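Saturday, evening

I slept badly and woke before six, so I decided to go early to the store room and finish the sorting that I have been avoiding since October. The bus was almost empty. I had my tea in the steel bottle and two boiled eggs in a napkin, and I ate one of them on the way, which I always tell my daughter not to do.

The store room was cold. I kept my coat on for the first hour. I began with the shelf near the door, because it is the one everybody sees. It had four kinds of tape, a box of old labels from Sombatkul that do not stick anymore, and a bag with only bag ties inside. I threw away the labels. I kept the ties. I know I will regret it, but it is hard for me to throw away a thing which is still good.

After that came the papers. There is a list of everything we are supposed to have, and it has 697 lines. I did not write this list and I don't know who did. Some words on it I had to look up. "Grommet" I knew already, but "ferrule" I did not. I wrote it in the back of my notebook together with the others. When I came to this country I learned 20 new words every week, on purpose, and now I learn maybe one in a month, and by accident. Ferrule. It is a nice word to say.

I was angry for a short time about the Vavmont boxes. They come with too much paper inside, and somebody always pushes the paper behind the shelf and leaves it there. I pulled it all out with a broom. Then I had to sit down on the step stool and drink my tea, and by then I was not angry, only tired.

My mother had one drawer for everything, string and buttons and candles, and she could find a needle in it in the dark. I have a list with 697 lines and I could not find the good scissors until noon. They were under the Clulau catalog. I have tied a red ribbon on the handle now.

At lunch I ate the second egg and a roll with cheese. I called my sister but she was at the market and could not hear me, so we only shouted "later, later" at each other and stopped.

The afternoon was for the loose things. I like this part more. The gray bin is the one I trust, the big open one with the worn metal bottom. Its paint is still blue-gray on the sides, and there are dark scuffs on the back wall inside which I have stopped trying to clean. I tried once with soda and once with the Bonero soap, and my hands smelled of lemon for two days.

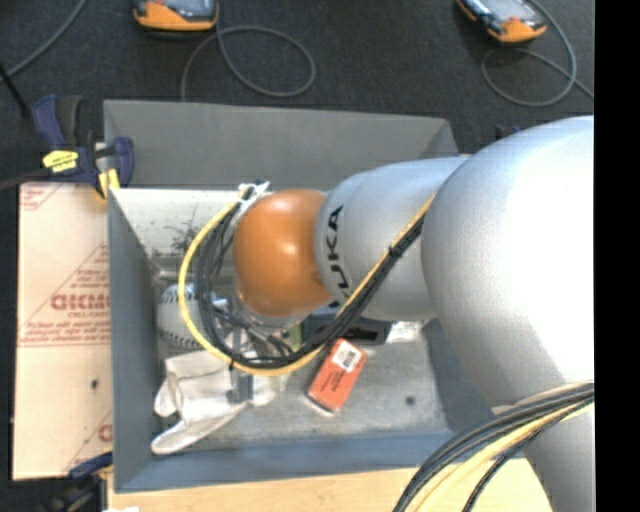 Gloves are my real problem. I can never throw away a single white glove, because I believe the other one will come back. At home it is the same with socks. I decided that from now on a glove alone can wait until the end of the month, and then it becomes a rag. I wrote this rule on a card and put it on the inside of the door. We will see if I obey it myself.

I went home at half past four. It was raining a little. I bought onions and a small cake which cost more than I wanted to pay, and I ate half of it standing in the kitchen. Tomorrow I must wash the coat and answer the letter from the dentist.

Contact | © Geetha Warrier | Back to top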